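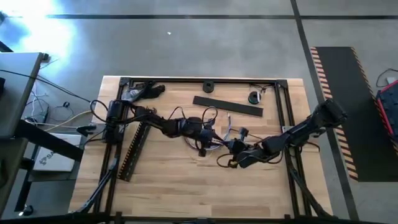
Slide 1 - Title and scope

Short talk, questions at the end. Subject is moisture movement in edge-glued hardwood tops, with readings from the Droltinach store. Finish chemistry is left out.

Slide 2 - Why strips

A wide board cups as it dries. Narrow strips glued side by side spread the movement over many joints. Total width change stays close to that of a single board of the same species and grain.

Slide 3 - Readings

2542 pin-meter readings, taken on 657 tops. Every top was read on both faces before shipping to Cideck. Pause on the chart. The lower face lags the upper face after each change in humidity, and the gap is widest in tops stored flat on a solid shelf.

Slide 4 - Fastening

Slotted holes across the grain, round holes along it. For a top 1000 mm wide, expect around 30 readings before the seasonal curve is usable. Koltaner brackets have slots in one direction only - check which way they run.

Slide 5 - Storage

Stickers between tops, ends aligned. Dabbas moved to open racks in June. Their later readings are not in this data set.

Slide 6 - Open points

Glue line creep under steady load. Meter correction for mixed species. Handout has the correction table; leave this slide up during questions.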